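Wrist height drifts while wiping a glass table, depth plane looks wrong

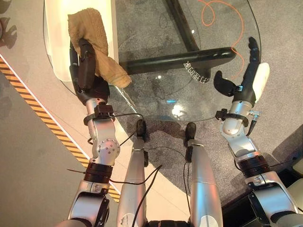

Setup and symptoms

Posted by Yu-ting Hsieh

I have a wiping task on a humanoid, left hand holding a towel, round glass tabletop. The planner takes a surface plane from the head depth camera, generates a wipe path on it and sends wrist targets to the arm controller at 50 Hz. On a wooden desk this works. On the glass the fitted plane jumps between two heights. When it picks the low one the hand pushes down until the torque limit trips.

I think the depth points are coming from the carpet and from the black bar under the glass. I logged 1,039 plane fits with nothing moving and 47 of them landed near the real surface. Raising the RANSAC iterations made no difference. Is there a filter setting for this, or do I need another sensor? Planner is Flokemix, default config apart from the rate.

3 replies

Bienvenido Rivera
Try a bigger towel. Or put tape on the glass, worked for me.

I-hsuan Poon
More iterations won't help. The fit is correct for the points it gets, and most of those points are on the floor.

Don't take the height from depth. Touch the glass at three spots with the towel in hand, low speed, stop on a small rise in wrist force, and fit the plane to those contacts. Use the same grasp you wipe with, or the towel thickness will be off. Keep the camera for the table outline only. The edge of the glass usually shows up better in color than in depth.

Then set the wipe to force control along the plane normal and position control in the other two axes. In Flokemix set surface_source to contact and turn off replan_on_depth. If you leave the second one on, it overwrites your plane at the next update. I lost an afternoon to that in August.

Reece Blackburn
Agree with the above. Also clamp the normal target to 16 mm below the touched plane, so a bad estimate can't drive the arm far. And check the wrist force offset after you close the hand on the towel. Ours changed every time we regrasped, so we zero it just before the first touch.

Yu-ting Hsieh
replan_on_depth was on. Trying the three touches tonight.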